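notes wk 6 — showing the robot by hand vs by remote (Wanyama)

**Two ways to get demos**

- *By hand*: you hold the gripper tool and do the task yourself. No robot in the room. Fast, cheap.
- *Remote (teleop)*: leader arm or controller drives the real arm. Slower. Robot sees what it'll see later, reaches what it can reach.
- Tradeoff = body mismatch. Your wrist bends in ways the Morby arm won't. Filter those out before training or pay for it later.

Reading: Cantero's chapter on retargeting, skip the proofs.

**What goes in a demo**

1. wrist video
2. tool pose over time
3. finger opening (width)
4. start/stop marks

Pose drifts if you whip the tool around. Slow at the turns. Also timestamps — video and width come off diffrent clocks, so line them up BEFORE you cut episodes. Quang has the script, ask him for the new one not the June one.

**Doing the approach**

Start open, fingers wide, target off to one side or far edge of view. Come in at an even speed. Pause a beat before closing so the close shows up as its own event in the width trace.

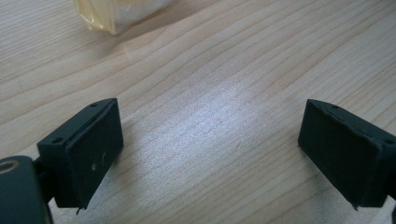
Vary the start pose every time!! Same start each demo and the policy just memorizes the path. Height, tilt, side you come from. Keep the task the same tho.

Shiny tabletops: glare moves when you move, so get demos from more than one angle. Clear plastic is bad too, edges come and go.

Bad demos — toss if you fumbled and restarted. Keep if you missed, corrected and finished. Corrections are useful, the policy needs to see how to get back.

**For lab**

- pairs, 11 demos each by hand, then 4 by remote on the Magsi station
- same task both ways, note about how long each took
- upload both sets, Nga checks the clocks

bring the charger for the tool, last group didnt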